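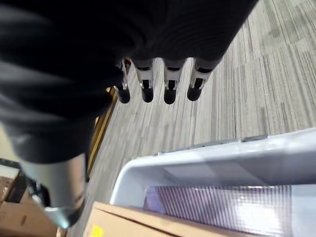
Robot hand with a black cloth cover over the wrist

Is candle making from home worth it with a small budget?

Posted by Kazimiera Wieczorek, February 8, 2023

I keep seeing pages that say you can start a candle business from your kitchen with almost no money and be in profit the first month. I don't believe it but I'd like to be talked out of not believing it. I have $123 set aside and a spare shelf. My cousin swears by a starter course from a site called Zutero that costs $80, which would eat most of that before I buy any wax. The course page has lots of income screenshots and very little on what the wax costs. Has anyone here made money at this, after paying for jars, wicks, market fees and all the ones that came out bad? I live near Nernside and there is a monthly craft market there. I am not looking to quit my job.

Poul Ketilsson

Skip the course. Everything in a beginner candle course is on the back of the wax bag or in the free guide the wax supplier will send you.

I sold candles for two years at the Hedegaard market. The first batch is cheap, that part of the story is true. What the articles leave out is testing. Each time you change the jar, the scent or the wick you have to burn a few all the way down and watch them, and those are candles you can't sell. My first August I had 63 candles made before I had properly tested one, and the flame drowned in most of them. I melted them down and started over.

Also ask about insurance before you pay for a table. Some markets want to see it and some don't, and you are selling people a thing they set on fire. Look up the labeling rules where you live too. I would want a written answer from the market, I wouldn't go by what the next stall tells you.

Did I make money? A little, in the second year, if I don't count my hours. I've never seen a "low investment" article that counts the hours.

Dario Piras

depends on your marketing. Good photos and a nice name and they sell themselves. My wife's friend does it and is doing very well

Kaj Ásgeirsdóttir

"Doing very well" could mean anything, so I'd want to see her receipts.

With $123 I would buy one bag of wax, one size of jar, one scent and a pack each of 3 wick sizes. Make a small batch, write down what each candle cost you including the lid and the label, and then go walk around the Nernside market and see what the others charge. If your cost is more than a third of that price, I'd stop there and have some nice candles for the house. Check how many candle sellers they already have as well. Wasen had so many last winter that they closed the list to new ones.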